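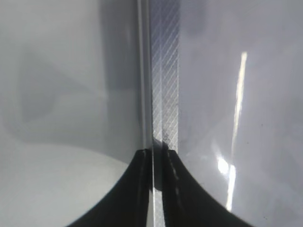
Slide 1: A thin transparent edge, close up

Print | E-mail this page

Keeping the Old Windows: Speaker Notes
May 23, 2023
By Yiğit Kılıçarslan

Opening slide stays up while people find seats. Start with the question I get most: should I replace my windows? My usual answer is to look at the frames first.

Slide 2: The Katbridge house
Two-story house, single glass throughout, original sashes. The owner had a quote for full replacement and wanted a second opinion. We went through it in April. 16 windows in total, and only two had rot bad enough to need new wood. The rest needed cord, putty and paint.

Slide 3: Where the cold comes from
Two separate problems, and people mix them up. One is air coming in around the sash. The other is heat going out through the glass. Weatherstripping helps the first. A second layer helps the second, and often helps the first as well. Do the candle test story here, but keep it short.

Slide 4: Adding a second layer
Inside panels can be glass or acrylic. Glass is heavier and scratches less. Acrylic is easier to lift down, and it moves more with temperature, so leave room at the sides. Ask for samples of both and hold them. Pass the two samples around the room now and get them back before questions.

The gap between the old glass and the new panel matters. On the Katbridge job we used 60 mm where the sill was deep enough and 40 mm in the kitchen, where it was not.

Slide 5: Fogging
If the inside panel leaks air from the room, damp air gets into the gap and fogs the old glass. Seal the inside layer well. Leave the outer sash a little looser — people find this backward, so go over it twice.

Slide 6: Money
The Lilau Street owner wanted every window done at once. I suggested the north side first and one winter of waiting. She did four windows and has not asked for more yet. Mention that bedrooms facing a road may be worth doing early for the noise alone.

Slide 7: Living with it
Panels have to come down for cleaning. Number them on the back edge. Bedrooms need at least one window that opens easily, 365 days a year — say this slowly and take questions on it before moving on.

Questions, then coffee. Handouts are on the table by the door.

Contact: Yalçınkaya Window Repair, front office
Copyright 2023 Yalçınkaya Window Repair. All rights reserved.
Back to top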